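Home Forum Ask Unanswered Tags Members Log in

Student robot club: best order for teaching a remote pickup task?

Posted 2/12/19

Hi all! I help with the Carroll student robotics club and we just got to the fun part of our spring project, which we named Callo. The students (14 of them, mostly new this year) want an arm to pick up an air conditioner remote from a countertop and set it in a holder. We have until the May open house and they are so into it!

Our wrist camera sees a lot of its own hardware, like the bracket and the coiled cable.

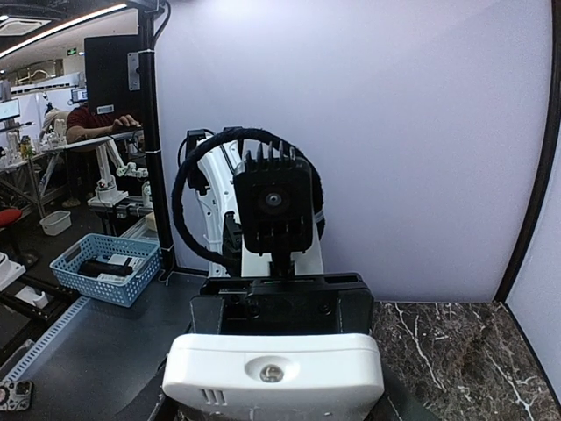

Wrist view, second camera and cable loop in the middle

Should I start them on the camera side or on the gripper side? Half the club wants one, half wants the other.

2 answers

Hugo Figueroa
Gripper first, and what a great project! I ran a club on a Cilavix kit for 2 years and the kids who closed fingers on real objects early stayed excited through all the math later. Have them drive it by hand and log every try. We ended our first season with 1,587 tries in a spreadsheet, and reading down the "what went wrong" column taught them more than I ever did.

One thing on your remote, try it standing up as well as lying down. Upright you have a narrow target that tips if one finger gets there early, so have them practice centering before they close.

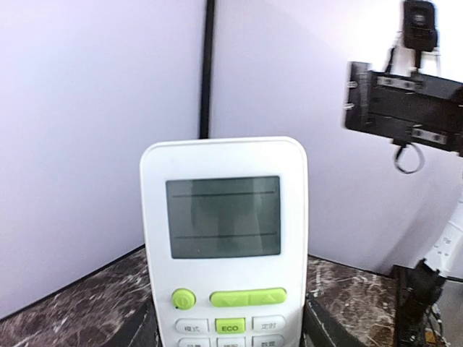
Remote standing up, screen blank, ECO button in the middle row

Lying down is a different game. The fingers come in on both sides and you need to stop at the right height over the counter. Go slow the last inch! Shiny stone throws glare too, and white plastic next to a white vein can fool a simple brightness threshold, so save some pictures like these for the camera group to chew on.
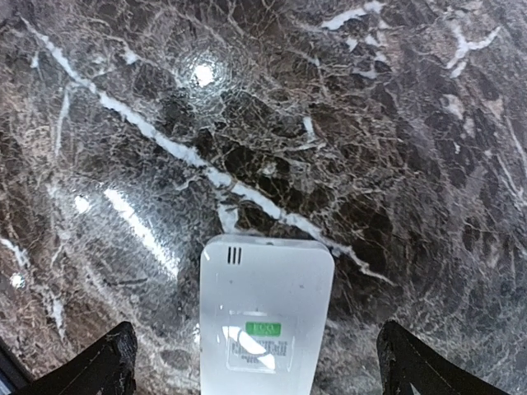
How wide should the gripper be open before it comes down on the remote?
Wide enough to leave a finger's width of space on each side, then narrow it once you're centered.

cendesum_fan
camera first imo. we did it with 11 kids and split into teams, worked fine. also tape down your cables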